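Packers at Skila teach the new arms their own trade

The packing hall at Skila has a new training corner, and the people who work the line are the ones running it. Since August, staff at the homeware firm have been taking turns with hand-held grippers, showing the Saithong robot arms how to pick up, turn and set down the goods that pass through the building every day.

The idea is lovely in its simplicity. A packer holds the gripper, does the job as they would by hand, and the recording goes into the system that steers the arms. There is no code to write, and a first session lasts 15 minutes.

"I've packed here for 12 years and I never thought my wrists would end up as a textbook," said Manikandan Annamalai, who was among the first to sign up. "You notice things. I always tip a basket a little before I lift it. Now the arm does too!"
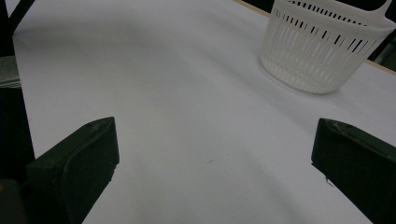 A white slotted basket on the training table, with the two fingers of a hand-held gripper in front.

Baskets are a favourite with the trainers, and a headache too, as the slots and handles give a gripper plenty of ways to go wrong. The team has recorded 800 runs so far, and plates and lidded tubs are next on the list.

For the packers, the biggest change is in the shape of the day. The arms now take the long evening run of single-item orders, the shift people used to swap their way out of whenever they could. Mixed and fragile orders stay with the staff, along with checking the arms' work, and everyone who trains is paid at the higher team-lead rate for those hours.

Ghislain Gauthier, who looks after the hall, said all 102 staff kept their posts when the arms came in, and that the rota now finishes at 8pm. He is plainly delighted with how many have asked for a turn at the table.

A second training table opens at the firm's Betia site next spring. Packers there will be shown the ropes by colleagues from the first group, Annamalai included.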